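Toy library: the great sort-out

The toy library has moved across the corridor, and if you have been wondering why the door of Room 6 has been propped open with a rocking horse since April, now you know. We have gained a window and lost a radiator. We have also finally had to look at everything we own, a job we had been putting off with great skill for years.

The catalogue says we hold 700 items. The catalogue is an optimist. It was begun by someone with lovely handwriting and no interest in jigsaws, and it lists "farm (most of)" four times. Kelly Batista spent two evenings working out whether these were four farms or one farm that kept coming back, and has settled on two, plus a zoo.

Shape sorters were the real trouble. Every family borrows one, every family returns one, and somewhere in between the pieces swap houses. We have cylinders from sets that went to the tip long ago. So each sorter is now being checked against its own blocks before it goes back on the shelf.
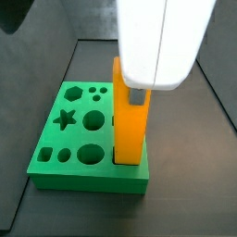
Orange into green: one that goes where it should.

From now on every sorter goes out in a drawstring bag with a card listing its pieces. Please count them before you bring it home and again before you bring it back. Kvido Kubíček sewed the bags and would like it known that he has run out of the dinosaur fabric, so there is no use asking.

A few other changes while we have your attention. Loans are now three weeks instead of two, as most of you were taking three anyway. Puzzles of 250 pieces and up may be borrowed by grown-ups without a child as cover. Anything with a siren has been moved to the top shelf, where Viera Slanina can reach it and will ask you whether you are quite sure.

We are short of wooden train track (curves above all – we could lay straight track to the coast) and of dolls' clothes that close at the back. We are not short of soft toys. Please, no more soft toys. There is a bear in the kitchen cupboard as it is.

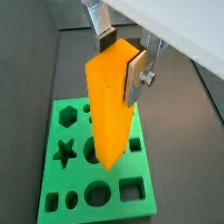

The long orange block and its green board.

The new room opens on Mon 24 June, from half past nine until noon, with tea and whatever Mayuree Khunthong has baked. Late returns handed in that morning will be accepted without comment, or with very little. Membership stays at £15 a year for a household, and if that is awkward just have a quiet word with Magnus MacRitchie at the desk.

If you have a red hexagon at home and can't think where it came from, we can.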